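Plorkulik 순회전 설치 안내서
제4장. 벽면 레일과 종이 작품의 설치
개정 2021-11-02 / 작성: Évan Vasseur

4.1 이 장의 범위

이 장은 전시장 벽에 Drillis 레일을 고정하고, 액자에 넣은 종이 작품을 거는 방법을 설명합니다. 받침대 위에 놓는 작품은 제5장에 있고, 영상 작품은 제6장에 있습니다. 포장을 여는 순서는 제3장에서 이미 설명했으므로 다시 쓰지 않습니다. 제3장을 아직 읽지 않으신 분은 먼저 그 장을 읽어 주십시오.

순회전의 작품은 모두 216점이지만, 모든 전시장에서 전부 거는 것은 아닙니다. 귀 전시장에서 걸 작품의 목록은 계약서 뒤에 붙어 있습니다. 목록에 없는 작품은 상자를 열지 말고 수장고에 그대로 두십시오.

이 안내서에서 "왼쪽"과 "오른쪽"은 언제나 벽을 마주 보고 선 사람의 왼쪽과 오른쪽입니다. 지난 판에서는 이 점이 분명하지 않아서 한 전시장이 연작 하나를 거꾸로 걸었습니다. 죄송하게 생각합니다.

4.2 준비물

상자 B에 들어 있는 것:
Drillis 레일(한 개의 길이 3,428 mm)
레일 연결쇠와 끝마개
강철 와이어와 조절 고리
벽 고정용 나사, 석고벽용과 콘크리트용을 따로 포장함
도난 방지 열쇠 두 개
Raltex 조명 바와 조광기, 조명용 케이블

전시장에서 준비하실 것:
수평을 재는 레이저 또는 긴 수준기
줄자, 연필, 종이테이프
전동 드릴
면장갑 또는 니트릴 장갑
작업대와 그 위에 깔 부드러운 담요
사다리 두 개

주의: 면장갑은 액자의 나무 부분에는 괜찮지만, 유리나 아크릴을 잡을 때는 미끄럽습니다. 큰 액자는 반드시 니트릴 장갑을 끼고 드십시오.

4.3 벽의 확인

1. 벽이 무엇으로 되어 있는지 확인합니다. 두드려서 나는 소리만으로 판단하지 마시고, 건물 도면을 보거나 시설 담당자에게 물어보십시오.

2. 벽 안에 전선이나 수도관이 지나가는지 확인합니다. 탐지기가 있으면 레일이 놓일 높이를 따라서 처음부터 끝까지 한 번 지나가게 합니다.

3. 벽을 새로 칠한 경우, 마지막 칠을 한 날짜를 설치 기록지에 적습니다. 칠한 지 일주일이 지나지 않은 벽에는 종이 작품을 걸지 않습니다.

4. 온도와 습도를 적습니다. 오전에 한 번, 오후에 한 번 적습니다. 습도가 대여 조건의 범위를 벗어나면 작업을 멈추고 Pruvost 컬렉션의 등록 담당자에게 연락하십시오.

비고: 외벽, 즉 뒷면이 건물 바깥인 벽에는 연작 "소금 편지"를 걸 수 없습니다. 이 연작은 종이가 매우 얇고, 작가가 종이의 한쪽 가장자리만 붙여 놓았습니다. 벽이 차가우면 종이가 휩니다. 작가는 종이가 조금 움직이는 것을 좋아하지만, 대여 조건은 이것을 허락하지 않습니다.

4.4 레일의 고정

레일은 천장 바로 아래에 설치하는 것이 원칙입니다. 천장이 아주 높은 전시장에서는 와이어가 지나치게 길게 보이므로, 가벽 윗선에 맞추어도 됩니다.

1. 레이저로 수평선을 정하고, 종이테이프를 그 선에 맞추어 붙입니다. 연필 표시는 벽이 아니라 테이프 위에 합니다.

2. 레일의 첫 구멍은 왼쪽 끝에서 80 mm 떨어진 곳에 있습니다. 이 구멍부터 표시를 시작해서 오른쪽으로 갑니다.

3. 벽의 종류에 맞는 나사를 고릅니다. 석고벽용 나사의 봉지에는 노란 스티커, 콘크리트용 나사의 봉지에는 회색 스티커가 붙어 있습니다.

4. 구멍을 뚫습니다. 먼지는 뚫으면서 바로 빨아들입니다. 같은 방에 이미 포장을 연 작품이 있으면 드릴을 사용하지 마십시오.

5. 레일의 가운데 나사를 먼저 조이고, 그 다음에 양쪽으로 나아가면서 조입니다. 처음에는 끝까지 조이지 말고, 모든 나사가 들어간 후에 한 번 더 돌면서 완전히 조입니다.

6. 두 번째 레일이 필요하면 연결쇠를 끼우고 같은 방법으로 계속합니다. 이음매에는 와이어를 걸지 않습니다.

7. 끝마개를 끼웁니다. 끝마개를 잊으면 와이어가 레일 밖으로 빠질 수 있습니다.

경고: 레일을 손으로 잡고 몸무게를 실어서 시험하지 마십시오. 상자 B에 있는 시험용 추를 사용하십시오. 추를 걸어 놓고 한 시간을 기다린 다음, 벽과 레일 사이에 틈이 생겼는지 손전등으로 봅니다.

4.5 조명 바와 케이블

Raltex 조명 바는 레일의 앞쪽 홈에 끼웁니다. 종이 작품은 빛에 약하기 때문에 조광기의 눈금을 전시장에서 마음대로 바꿀 수 없습니다. 작품별 밝기는 계약서의 표를 따르고, 조도계로 액자의 유리 앞에서 재십시오.

케이블을 다루는 순서는 다음과 같습니다.

1. 케이블을 작업대 위에 길게 펴 놓고, 피복에 상처가 있는지 손으로 만져 가며 확인합니다.

2. 양쪽 끝에 같은 번호의 이름표를 감습니다. 이름표는 흰색을 쓰고, 글씨는 지워지지 않는 펜으로 씁니다.

3. 전원을 끈 상태에서 조명 바에 연결합니다.

4. 끈으로 묶을 때에는 손가락 하나가 들어갈 만큼 여유를 둡니다. 너무 세게 묶으면 피복이 눌립니다.

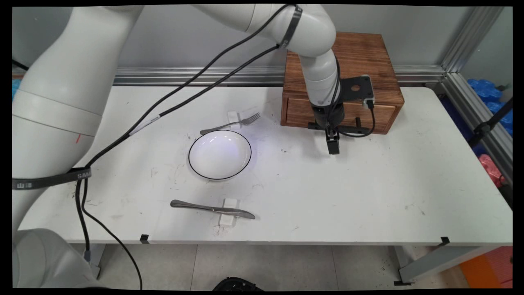

탁자 위를 지나는 검은색 긴 케이블 두 가닥. 한 가닥에 흰색 이름표가 감겨 있음.

5. 벽을 따라 내려오는 부분은 벽과 같은 색의 덮개로 가립니다. 덮개는 작품의 오른쪽이나 왼쪽에 두되, 두 작품의 정확히 한가운데에는 두지 않습니다. 가운데에 있으면 관람객의 눈이 덮개를 작품의 한 부분으로 읽습니다.

6. 바닥을 건너가는 케이블은 없어야 합니다. 다른 방법이 전혀 없을 때에만 바닥용 덮개를 사용하고, 그 위치를 평면도에 표시해서 저희에게 보내 주십시오.

비고: 남는 케이블을 둥글게 말아서 액자 뒤에 넣지 마십시오. 조광기에서 열이 나며, 이 열이 액자의 뒷판에 닿으면 안 됩니다.

4.6 작품을 거는 방법

거는 일은 반드시 두 사람 이상이 합니다. 한 사람이 말로 지시하고, 드는 사람은 대답을 한 다음에 움직입니다. 조금 학교 수업 같지만 저희는 이 방법으로 일하고 있습니다.

1. 작품 번호를 목록과 비교합니다. 번호는 액자 뒷면의 아래 왼쪽에 있습니다.

2. 상태 보고서를 펴고, 도착했을 때의 상태와 지금의 상태를 비교합니다. 다른 점이 있으면 사진을 찍고 작업을 중단합니다.

3. 와이어 두 줄을 레일에 겁니다. 와이어 사이의 간격은 액자 뒷면의 고리 간격과 같아야 합니다. 간격이 다르면 액자가 옆으로 조금씩 움직입니다.

4. 조절 고리를 대략 맞는 높이에 놓습니다. 정확한 높이는 액자를 건 다음에 맞춥니다.

5. 액자를 들어 두 고리에 동시에 겁니다. 한쪽 고리만 걸린 상태로 손을 놓지 마십시오.

6. 액자의 아래 선이 바닥에서 885 mm가 되도록 높이를 맞춥니다. 이 높이는 연작 "소금 편지"와 연작 "항구의 목록"에 적용됩니다. 단독 작품은 중심선을 기준으로 하며, 높이는 작품마다 목록에 적혀 있습니다.

7. 수준기를 액자 위에 직접 올려놓지 말고, 아래 선에 가볍게 대어 봅니다.

8. 도난 방지 열쇠로 고리를 잠급니다. 열쇠 하나는 전시 책임자가, 다른 하나는 보안실이 보관합니다.

"885 mm는 너무 낮지 않습니까?"라는 질문을 자주 받습니다. 낮은 것이 맞습니다. 작가는 관람객이 편지를 책상 위에서 읽을 때처럼 고개를 조금 숙이기를 원합니다. 어린이와 휠체어를 사용하시는 분에게도 이 높이가 편합니다. 전시장의 보통 기준에 맞추어 올리는 것은 허락되지 않습니다.

4.7 순서와 간격

연작 "항구의 목록"은 글자의 순서가 아니라 색의 순서로 겁니다. 순서표는 부록 나에 있습니다. 첫 작품은 입구에서 보아 가장 먼 벽의 왼쪽에 놓이며, 관람객은 입구 쪽으로 돌아오면서 보게 됩니다. 동선 표시나 화살표는 붙이지 마십시오.

간격은 액자의 바깥 선에서 바깥 선까지 잽니다. 벽의 길이가 모자라는 경우에도 간격을 줄이지 말고 작품의 수를 줄입니다. 어느 작품을 뺄 것인지는 전시장이 정하지 않고, 평면도를 받은 다음 저희가 정해서 알려 드립니다.

작품 설명표는 작품의 오른쪽에 붙입니다. 연작에는 설명표를 하나만 붙입니다. 설명표의 한국어 번역은 10월에 다시 고쳤으니, 그 전에 인쇄한 것이 있으면 버려 주십시오. 옛 번역에서는 "항구의 목록"이 "항만 명부"로 되어 있습니다.

4.8 설치 후의 점검

1. 설치가 끝난 다음 날 아침, 문을 열기 전에 모든 액자의 수평을 다시 봅니다. 와이어는 첫날에 조금 늘어나는 일이 있습니다.

2. 조도를 다시 재고 기록지에 적습니다. 창이 있는 방에서는 해가 가장 밝은 시간에 한 번 더 잽니다.

3. 유리의 손자국은 마른 극세사 천으로만 닦습니다. 액체는 천에 묻힌 것이라도 사용하지 않습니다. 아크릴 액자는 정전기가 생겨 종이를 당길 수 있으므로 전혀 닦지 않습니다.

4. 기록지에 두 사람이 서명하고, 사본을 저희와 Pruvost 컬렉션에 각각 보냅니다.

액자가 기울어진 것을 전시 중에 발견하시면, 관람객이 방에서 나간 후에 바로잡으십시오. 같은 액자가 두 번 기울어지면 와이어를 새것으로 바꿉니다. 빼낸 와이어는 버리지 말고 상자 B에 넣어 다음 전시장으로 보내 주십시오.

철거는 이 장의 순서를 거꾸로 한 것이 아닙니다. 철거할 때에는 조명 전원을 먼저 끄고, 작품을 모두 내려 다른 방으로 옮긴 다음에 레일을 풉니다. 자세한 내용은 제8장을 보십시오.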